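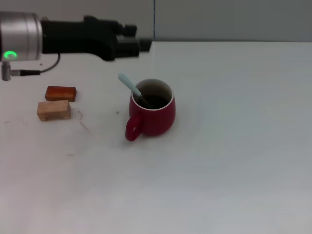 Ticket 223
Project: Flesberg tabletop cell
Component: Idum planner, Etitz perception node
Status: open, workaround in place

Summary: planner refuses to move when there is a spoon in the work area. The arm holds above the table, the controller reports ready, and Idum returns "no valid approach" until it times out.

Steps: load the tabletop task with the two wooden blocks, the red mug and a spoon. Start Etitz, wait for the object list, send a pick request for the spoon. With the blocks alone the same request type goes through every time.

First checks: restarted both nodes, no change. Reloaded the Gosselin gripper driver, no change. Joint limits are fine, and the arm can be jogged by hand to the pose the planner says it can't reach.

Log: Etitz publishes the spoon and whatever it is touching as one object. The merged box is far wider than the gripper can open, so Idum throws out all 1,000 grasp samples before it even gets to collision checking. It happens with the spoon in the mug and also with the spoon laid on the darker block.

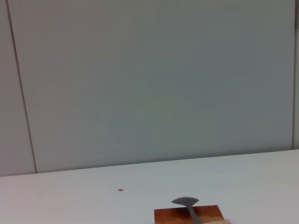

Lowering the cluster distance from 11 mm to 3 mm splits the spoon from the block in most runs, but then the handle and bowl sometimes come out as two objects. Feeding in the wrist camera as well as the head camera helps a bit. The wrist view also gives us small false objects on the bare table, which I have filtered by height for now.

Workaround: set the cluster distance to 3 mm in the Flesberg config and turn on the height filter. Don't change the default in Etitz, as the bin picking job uses it too.

Update, 16:40: replayed the saved log with the new settings. Idum finds an approach when the spoon is on the block. With the spoon in the mug it still fails. The rim and handle get merged and I can't see a distance value that fixes it.

Still to do: try splitting by colour before clustering. Change the Idum error text so it says the object is too wide. Leave this open until the mug case has been run again on the arm.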